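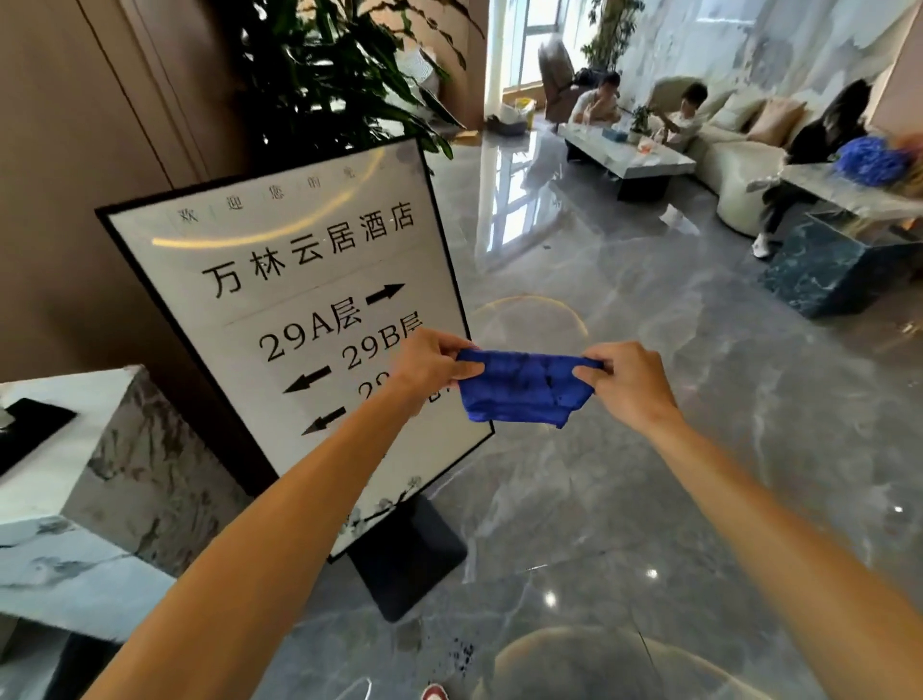 Blue cloth held out by the welcome board, 万林云居酒店

Lurness Glass and Board Cleaner, 500 ml
Made by Skutico. Sold by Nendach Trade Supplies

In stock – page updated December 7, 2019

Ready-to-use spray for front of house. Glass doors, mirrors, painted boards, notice frames, lift panels, the reception desk. No ammonia, no added perfume. Dries clear if you don't drown it.

New trigger head on this batch. The old one dripped down the neck and we had plenty of returns over it. New one has a proper seal and a twist lock, off / spray / mist. Old heads don't fit the new bottle, the thread is different, so please don't mix them.

What you get
Bottle, 500 ml, filled
Trigger head, fitted
Spare label for the cleaning cupboard
Safety sheet on request, we email it same day if you ask before noon

How to use
Dust first. Spray the cloth, not the board, if there's print or lettering on it. Wipe top to bottom, then turn the cloth and go over again with the dry side. Doors and mirrors can be sprayed direct. On mist setting it goes a lot further and you get less on the floor.

Printed boards and vinyl letters: try a corner. Fine on most laminated prints. Not fine on uncoated paper posters, chalk boards or anything done in marker pen, it will take the marker straight off. (Handy if thats what you want.)

Do not use on natural stone, hot surfaces, phone or till screens, waxed wood. For wood get the Lurness Cream, separate page.

Cloths
Not included. Any lint-free cloth will do the job. We sell the Skutico flat weave in blue, green or white, 3 to a pack, good for 200 washes at the maker's figure. Wash without softener or they smear. Wash the dark ones on their own the first time – the blue does let go of some colour.

Refills
Refill can and the concentrate are both on the Refills page. Concentrate has to go in a marked bottle, hence the spare label. Fits the Mkhize wall doser with the grey nozzle. The black nozzle gives too strong a mix and you'll see streaks on glass.

Storage
Upright, lid on, away from frost. Keeps 2 years unopened. If it has frozen it goes cloudy and won't clear again, bin it.

Delivery
Weekdays only. Single bottles go by post, cases by van. Van drivers need a signature so put a phone number on the order, several came back to us in April becuase the front desk was shut. Islands take longer, ask first.

Returns
Unopened only. Leaking or cracked on arrival, send a picture of the bottle and the box and we replace it, no need to post it back.

Customer questions
Does it work on stainless steel? Yes, go with the grain.
Is there a scented one? Was. Stopped making it.
Can I buy just the trigger? Yes, under Spares, check old or new thread before ordering.

See also: Lurness Cream, Lurness Floor Neutral, Skutico flat weave cloths, Mkhize wall doser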